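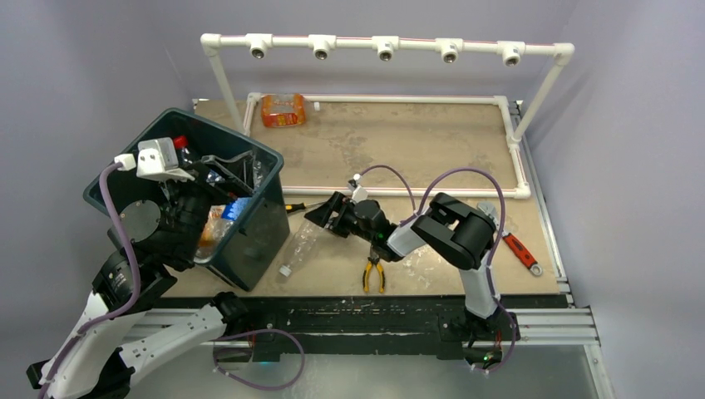

The two-arm table: right gripper at a clear bottle, left gripper over the bin, tools left out among the clutter.

Progress report to the Prosthorpe fund, second period
Project: Sorting with two arms on a messy table
Written by Oranuch Siriwan, 31/07/2018

Hello Reinaldo, and hello to whoever else ends up reading this over your shoulder. You asked for fewer charts and more plain talk this time, so I've put the charts in the folder with the budget sheet and I'll just tell you how it's going. Short version: we have a working bottle task, we have one result I'm really happy with, and we have one part of the plan I want to change.

When I last wrote, in February, the arms could pick up a bottle from a clean table and drop it in the bin most of the time, as long as the bottle was standing up and nothing else was nearby. You wrote back (quite fairly!) that nobody's workshop looks like that. So we spent this whole period on the messy version. The rule is easy to say: bottles go in the bin, tools stay where they are. The screwdriver, the pliers and the adjustable wrench are all things the arms should leave alone, and they get moved to new spots between runs so the policy can't just memorize where not to go.

The big plastic bin takes up the left side of the table, which made life harder than I expected when I drew up the plan. The right arm can reach most of the loose bottles but it has an awkward time getting anything over that thick rim. The left arm sits right by the bin and is great at the dropping part. So the natural thing is a handover, right arm to left arm, and handovers are where we lost most of the spring.

We teach by demonstration, same as before. Yaowalak Chaiyaporn and Thanakorn Jaidee took turns driving the arms through the leader handles while the cameras recorded, and between them they gave us 200 demonstrations. After screening we kept 129. That sounds like a lot to throw out, and I did wince, but let me explain what went, as it matters for the result.

The first thing we cut was any run where the driver changed their mind halfway. You know the kind: the gripper goes for one bottle, stops, drifts over to another, goes back. A person watching can tell what was going on in the driver's head. The policy can't, and what it picks up is the drifting. Our early models would hang over the middle of the table swaying gently between two bottles, and Thanakorn started calling it the buffet problem. Cutting those runs made the swaying almost disappear without a single change to the network. We also dropped the runs where a cable snagged on an elbow, and a batch where a wrist camera had slipped in its mount and was looking at more gripper than bottle.

Now the result. The method we proposed to you treats the handover as its own little skill, with its own signal that tells both arms "we are doing this now." The plain method just trains both arms together and hopes the timing comes along for free. We set up 40 test runs on cluttered tables that neither method had seen in training, wrote down the layouts first, and then had each method do the same layouts. With our method, 11 of the 40 ended without the bottle in the bin. The plain method failed on more than half. I'd like to give you a finer breakdown of the plain method's failures, but we changed how we log them partway through and Amnuay Kongkaew is going back over the recordings so the categories match. He'll have it in the folder before the next call.

I'm pleased with that, and I also want to be careful with it. Every test used the same table, the same bin and the same pair of arms. The clutter moved but the furniture didn't. We can say the handover signal helps on our table. Whether it helps on the Jasow table across town, where the arms sit further apart, is something we haven't tried yet, and I'd like the second site visit to be about exactly that.

A bit more on what the failures look like, because Reinaldo, I know you like this part. The most common one is the low pickup. A bottle lying on its side can be pinched near the cap or around the body, and the cap end is easier to see from the wrist but much worse for passing along, because it leaves the other gripper with a fat, slippery, squashy thing swinging around at the far end. Clear bottles are worse than labeled ones. An empty clear bottle on a beige table is close to invisible to the overhead view, especially where the surface is worn and scratched, and we see the gripper close a little short or a little long. The orange labels help a lot. I was tempted to use only labeled bottles and get a prettier number, and Yaowalak talked me out of it, thank goodness.

Then there's the pipe frame. The white PVC lying flat on the back half of the table makes a low fence, and a bottle up against a rear corner has pipe on two sides of it. A person slides a finger in behind and rolls it out. Our grippers go in from the top with their fingers spread and bump the pipe. We have very few good demonstrations of this and it shows. When a bottle starts out tucked into a corner like that, the policy usually leaves it for last, circles a bit, and runs out of time. I don't count this as something more training time will fix. It wants better teaching, and I'll come back to that under the plan.

Tools, happily, have been the easy bit. I thought the yellow handles would draw the gripper in, given how much the policy seems to love a bright label, but it mostly steers clear. We did have one very memorable run where it picked up the pliers, carried them nicely all the way over and handed them to the left arm with perfect timing -- the best handover of that afternoon! It still counted as a failure.

On the hardware side there isn't much drama. The purple cables are the thing I'd change if I could. They arch up and around the elbows so the joints have room to turn, and when they're routed well you forget about them, but they have to be checked before every session and we lost two days in the spring to a connector that worked fine until the wrist rolled. Boonyarit quoted us for a slimmer set. I've put the quote in the folder and it fits inside the repairs line, so unless you object I'll go ahead and order.

The Zaronetti software license was renewed on time. We moved the training over to the newer release in the same week, and in hindsight I should have waited until the tests were done. We had to retrain the plain method from scratch to keep the comparison fair. It cost us machine time but no money, and the numbers I gave you above are all from after the move.

People: Thanakorn has gone up to full time, as agreed. Yaowalak is splitting her hours with her thesis until the end of the term and has written most of the section on screening demonstrations, which I think could stand as a short paper by itself. Amnuay looks after the logs and the test layouts now, and he's the person to write to if you want the raw recordings.

So, the part of the plan I'd like to change. We promised you a third stage where the arms sort bottles by type, into more than one bin. I'd like to push that back and spend the next period on bottles in corners and against edges. Sorting by type is mostly a seeing problem and plenty of groups are good at it. Getting a squashy bottle out from beside a pipe with two grippers that have to cooperate is a touching and timing problem, it's closer to what you funded us for, and it's where we're failing. One arm could nudge while the other waits to grab. Yaowalak has driven it that way by hand a few times and it feels very natural -- she rolls the bottle out with the side of a finger and picks it up in the open. We'd record a fresh set of demonstrations made up only of that kind of start, screen them the same way, and run the same written layouts again so you can compare straight across with this report.

If you'd rather we stick to the original order, we can. The sorting stage would be ready to start as soon as the second bin arrives, and nothing we've done so far would be wasted. I just think you'd get a less interesting report from me next time.

Spending is on track. The only line running over is consumables, and that's gripper pads. The left one wears faster from knocking against the bin rim, and we've been replacing it more often than the right. The overrun is small and I've covered it from travel, as the Jasow visit slipped into the next period anyway.

Three things I need from you, when you have a minute: a yes or no on the change of plan, a yes or no on the cable order, and some dates for the site visit. Mornings suit us best, as the room gets strong sun later on and the overhead view suffers for it. Come and drive the arms yourself while you're over; Thanakorn will set up a spare slot, and we'll keep your runs out of the training set unless they pass screening like everybody else's.

Warm wishes from all of us,
Oranuch

This site uses cookies to remember your settings and to help us understand how pages are used. By continuing to browse you agree to our use of cookies. Accept Manage settings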